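Le devis et le torchon

Il y a des gens qui tiennent un budget comme on tient un journal intime, avec pudeur et régularité. Moi, j'ouvre un tableur en avril, je le baptise « equipement_v1 », et je découvre à l'automne que j'en suis à la version treize et que la colonne F ne s'additionne plus depuis la quatrième. C'est donc avec une autorité toute relative que je vais parler d'achats.

Pour ceux qui arrivent : chez Munuvier, nous sommes une toute petite équipe et nous essayons de faire apprendre à un bras robotisé les gestes qu'on fait dans une cuisine sans y penser. Plier un torchon, ramasser un sac, débarrasser un coin de table. Pour cela il faut des démonstrations, donc des mains humaines, et au bout de ces mains des pinces portatives qui ressemblent à celles du robot. On fait le geste avec la pince, ça s'enregistre, on recommence. Puis on recommence encore. La partie glorieuse du métier s'arrête à peu près là.

La question de cette année était simple : combien de pinces, lesquelles, et avec quel argent. J'avais prévu une ligne. Une seule, très propre, « pinces portatives », avec un montant rond à droite. Senga Rennie, qui valide nos dépenses et qui a le don de lire un tableau à l'envers depuis l'autre côté du bureau, m'a demandé où étaient les vis. J'ai ri. Elle non.

Elle avait raison, et je l'écris ici parce que je ne le lui dirai pas en face. Une pince, dans un devis, c'est un objet. Dans la vie, c'est un objet plus des patins qui s'usent, plus des vis qui roulent sous les meubles, plus des batteries, plus des câbles, plus une mallette, plus le port de la mallette. Le fournisseur appelle ça les consommables. J'ai longtemps cru que le mot désignait des choses bon marché.

Nous avons reçu deux propositions. Celle de Fokar tenait sur une page, avec un prix unitaire très séduisant et une police de caractères très petite juste en dessous. Celle de Pranden faisait neuf pages, dont deux de conditions générales et une entièrement consacrée à l'emballage. À prix affiché, Fokar gagnait haut la main. J'étais prêt à signer, j'avais même le stylo. Puis Nuno Calado a posé la question des patins de rechange : vendus par paire chez l'un, par lot de huit chez l'autre, et le lot coûtait à peine plus que la paire. J'ai reposé le stylo.

J'ai refait le calcul sur un an, en supposant que nous usions les patins au rythme où nous usons notre patience. L'écart fondait. En ajoutant le port (facturé par commande, et je nous connais, nous commandons toujours une pièce à la fois, en panique, à l'heure où le service expédition ferme), il changeait de camp. Version six du tableur. Colonne F toujours fausse, mais dans le bon sens.
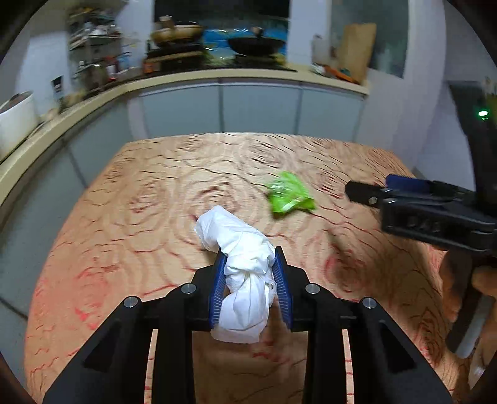

Texte et photo : la rédaction du carnet Munuvier
Rubrique : Matériel et petites misères — avril

Un torchon blanc, donc. Bouchonné entre deux patins bleus striés, et voilà où part l'argent. On peut passer des semaines à comparer des moteurs et des garanties, la rencontre décisive a lieu entre quelques rainures et un bout de tissu chiffonné. Si les patins serrent bien, la démonstration est bonne à garder. S'ils glissent, on a filmé quelqu'un qui perd un duel contre du linge.

Les essais se font dans une cuisine, sur une table en bois au veinage tellement chargé qu'on la croirait dessinée par un élève très appliqué, et le sac plastique vert est au programme lui aussi. J'avais budgété zéro euro pour les accessoires, convaincu qu'un torchon et un sac, ça se trouve. Ça se trouve, en effet. Ça disparaît aussi. Le torchon rentre chez quelqu'un par mégarde, le sac finit avec des poireaux dedans, et il en faut d'autres, de préférence pas tous pareils, sinon le robot apprendra à aimer un seul torchon dans sa vie. J'ai créé une ligne « textiles et divers ». Senga m'a demandé ce qu'il y avait dans « divers ». Je travaille à la réponse.

Vient ensuite le problème du deux. Beaucoup de gestes demandent les deux mains, donc deux pinces, et mon premier tableau comptait en postes de travail sans jamais préciser si un poste valait une pince ou une paire. Je m'en suis aperçu en relisant la demande d'achat à voix haute, exercice que je recommande à tous ceux qui ont le cœur solide. Multiplier une ligne par deux prend une seconde. Expliquer pourquoi elle a été multipliée par deux prend une réunion. J'avais préparé un schéma avec des mains. Il n'a convaincu personne de mes talents de dessinateur, mais la ligne est passée.

Pour la pince de secours, j'ai perdu. Je la voulais sur l'étagère, neuve, dans sa boîte, rassurante comme une roue de secours. Refusée. On me propose à la place un contrat d'échange chez Avotiņš, l'atelier qui s'occupe déjà de nos réparations : ils s'engagent sur un retour en 72 heures. C'est raisonnable sur le papier. J'ai quand même demandé si les heures couraient à partir de l'envoi ou de la réception, et le silence au bout du fil m'a paru instructif. La réponse est arrivée le lendemain par courriel — de la réception, évidemment.

Ce que je referais autrement, pour ceux qui préparent un dossier du même genre. Demander le prix des pièces d'usure avant celui de la machine. Se faire prêter le matériel et le faire tenir par quelqu'un d'autre que l'enthousiaste de l'équipe : le poids d'une pince est négligeable pendant un quart d'heure, et Nuno peut vous parler longuement de son poignet si vous avez l'après-midi. Prévoir aussi le temps de rangement et de tri des enregistrements, que j'avais estimé à environ 9 heures par mois. J'ai été gentiment corrigé. Le mot « gentiment » est de moi.

Et puis compter l'espace. Une cuisine, ça sert aussi à cuisiner, et les jours d'essai on négocie chaque coin de plan de travail avec les bouteilles et les bocaux. J'ai tenté de faire passer un meuble de rangement dans le budget robotique. Senga l'a déplacé dans le budget mobilier, lequel est vide, avec une élégance que je lui envie.

La commande est partie chez Pranden, avec un lot de patins, les vis (merci, j'ai compris) et deux mallettes. Livraison annoncée dans huit semaines. D'ici là on continue avec ce qu'on a, et moi je m'occupe de la colonne F.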